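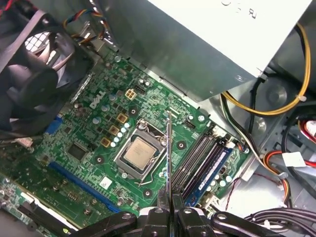
December, bench 2, afternoon

Dell tower, the one we call Gosling. Side panel off, cooler off. Aim for today was to get the processor out for inspection and write down the steps properly, so that Joanne can repeat it on Arkel without me standing next to her.

Tower goes on its side on the slotted table, open side up. Don't try this with it standing. Ground strap on, clipped to bare metal on the chassis. Mains lead out of the supply, then hold the power button in for 5 seconds.

Cooler notes. Screws loosened in a cross pattern, a couple of turns each, going back over them until all were free. The old paste had gone hard. Twisted the cooler a little before lifting. Vilja's advice from last time was to run the machine for a few minutes first to soften the paste, which would have been sensible, but this one doesn't boot, so no.

Wiped the heat spreader with isopropyl and lint-free cloth. It still looks dull and a bit smudged. Not going to chase that, it will be under fresh paste anyway. Kept the cloth well away from the socket edges.

Left all the drive and power cabling connected. The orange SATA cable runs over the right side of the board near the memory and it's worth keeping an eye on, easy to snag a sleeve on it. I'd rather work around it than re-route everything and have to put it back.
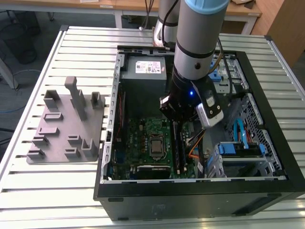 Lever. Press down and slightly outward to get it from under its catch, then let it up slowly with a finger on it. It has more spring than you expect and I don't want it flying up. The load plate comes up after that. If the lever won't move, stop and look at the catch, don't pry harder. Use the thin flat tool only at the lever end, never between the processor and the socket. Vanska has a bent pin from exactly that and it's still on the shelf waiting for a replacement board.

Processor: lift straight up by two edges. No sliding, no tilting. Contacts are in the socket on this type, so don't touch inside it and don't blow on it. Note where the corner mark is before lifting. I draw it on a bit of tape stuck to the tray.

Order for Joanne to follow:
cooler off
wipe
check cables clear of socket
lever
load plate
processor to tray
socket cover on straight away

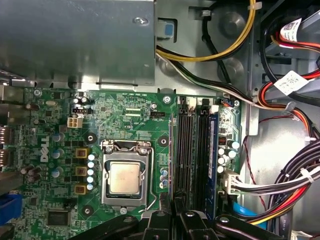

Gosling, CPU socket and the power cables to the right of it.

Board label for the CPU fan is FAN_CPU, upper right of the socket. Writing it down as the Jelham sheet has the fan lead going to a different header, and that sheet was made for another model. Someone should cross it out.

Still to do: new paste (the tube in the drawer is nearly finished), reseat the memory, try one stick at a time. Room was at 34 percent humidity by the wall meter, a bit dry, so straps for everybody. Vilja has the spare supply if we need to rule that out.

J. Bunting to start on Arkel once she has read this.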